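Notes for the Jekusero listings export. Last touched 24 May 2024. Ask Patricio Tapia before you change column names, the Colbridge importer breaks if you do.

# jekusero-listings

Dump of the blog directory: one row per listed blog, plus the ad slots sold on each listing page. CSV, UTF-8, comma separated. No zip anymore, too many people unpacked the old one over the new one.

## What's in it

- `blogs.csv` - 475 rows
- `slots.csv` - ad slots, keyed on `blog_id`
- `categories.csv` - 69 categories, flat, no parents
- `old/` - the Dredmont import, dont use

## Columns (blogs.csv)

| column | notes |
|---|---|
| `blog_id` | integer, never reused |
| `title` | as typed by the owner, caps and all |
| `blurb` | cut at 200 characters, sometimes mid-word |
| `tier` | `free`, `featured`, `lapsed` |
| `claimed` | 0/1, owner confirmed by email |
| `cat` | see categories.csv |

`lapsed` means they paid once and let it run out. Treat as free for display. Billing wants it kept separate.

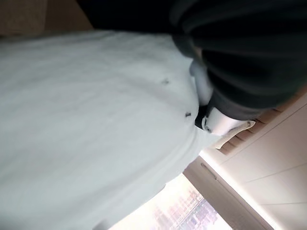
Blurbs still have HTML entities in them. Nélida Bravo has a cleanup script, works on most rows, chokes on double-escaped ampersands. Run it on a copy.

## Columns (slots.csv)

`slot_id`, `blog_id`, `position` (top / side / foot), `starts`, `ends`, `keywords`. Keywords are pipe separated. Empty `ends` = runs until cancelled. Max 3 slots per blog, enforced in the form only, so check.

## Loading

```
createdb listings
./load.sh blogs.csv slots.csv categories.csv
```

Order matters. Categories last, yes really, the script swaps them in at the end.

## Known problems

- Duplicate titles. Two blogs can share a name, match on id.
- Dead links. Last crawl was early May, nothing removed yet.
- Click counts are gone. The Ibarra counter logged bots as visitors so we droped the column.
- Some `starts` dates are day-first. Only on slots that came over from Dredmont.

## Use

Internal, plus Colbridge for the search widget. No owner emails in here, keep it that way. If you find one in a blurb, blank it and tell Patricio.

## Todo

- [ ] fix the day-first dates
- [ ] merge "Humor" and "Funny"
- [x] remove click column
- [ ] ask Nélida abuot the ampersands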